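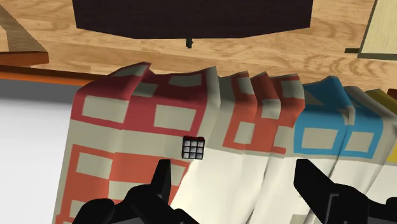
Mawar Majimbun
Lecturer, Housekeeping and Small Hotels
Brinthorpe Evening School

Handout 4: How to price a room

Last Thursday we spoke about fixed costs and I promised to write the steps down. Please bring this paper again next week, we will need the second part.

Fixed costs are the costs you pay even when no guest comes: rent, insurance, the basic part of the electricity. In our class case, the Gratia guest house, they are 2000 a month. The house sells 100 room nights in a month, so every night must carry 20 of fixed cost. 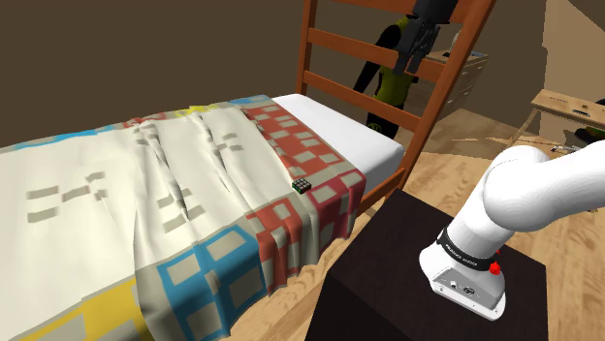 Then we add the variable cost — laundry, breakfast, soap — and for Gratia we take 8. Together it makes 28. This is the floor price. Under it, the house loses money on an average night.

The selling price in the case is 60. Many students wrote that the profit is 32, but tax and the booking fee are still missing there.

Homework: calculate the floor price again with 80 nights. Read Subramaniam, chapter 2, before you start.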